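Chapter 5
Colour and the Things We Buy

When I started out at Plustdale, a paint shop with 3 aisles and one very tired tinting machine, I thought colour was the easy part of the job. People came in, they pointed at a chip, I mixed it. Then a customer brought back a tin of blue she'd loved in the shop and hated in her hallway, and I had no idea what to tell her (I gave her a refund and a cup of tea).

My boss back then, Xuân Mạc, had a habit of carrying every chip out to the footpath before she'd let anyone pay for it. I thought it was a bit much! By June I was doing it too. We stocked 800 colours, and I reckon I've seen most of them change their minds between the counter and the door.
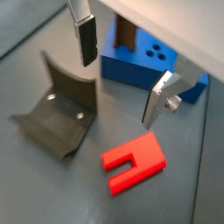
Why does a paint colour look different at home than it did in the shop?
Mostly it's the light. Shop lights, a north window and a warm bedside lamp each send a different mix of colours onto the wall, so a different mix bounces back to your eye. The colours next to it matter too, and so does the size of the patch.

We'll take those one at a time, starting with light bulbs, and you'll want a few paint chips beside you as you read. Grab a grey one if you can. I'll be asking you to hold it against nearly everything in your kitchen before we get to the exercises in section 5.3.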